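Unit 4: Folding and Sorting at the Table
Household Textiles, Irkdale Adult Learning Center
Instructor: Rosalind Blackwood

Bring to class: one dark cloth or garment, one light one, and a basket or shallow box. Cotton is easiest.

1. Setting up
Clear the table and wipe it down. Lint shows badly on black fabric, so run a dry hand over the surface before you lay anything out. The table should come up to your hip. Lower tables are hard on the back after 10 minutes.

2. The flat fold
Lay the cloth face down and smooth it from the center out. Bring the long sides together first, then fold across. Press each fold with the side of your hand — don't pull on the corners. Pulling stretches the edge and the next fold will come out crooked.

Small ripples are fine at this stage. Leave them until the last fold, then smooth once.

3. Basket placement
Keep the basket at the back of the table, away from your working edge. With woven baskets, check the rim and base for loose ends that may snag knits. 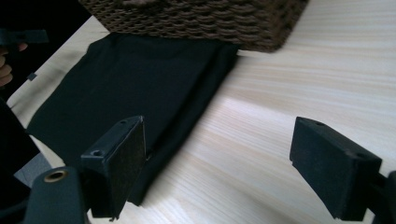
Photo: Otis Mbeki / Irkdale Adult Learning Center

A black cloth laid flat on a pale wooden table, with a wicker basket behind it. The upper edge of the cloth goes slightly under the basket. Before you pick up a piece lying like this, lift the basket first. Dragging the cloth out undoes the fold.

4. Practice for Saturday
Fold the same dark piece three times and compare the edges. Then do the light one. Write down which fold gave you trouble — we will start with those.

Reading: Samton handout, section on storing knits.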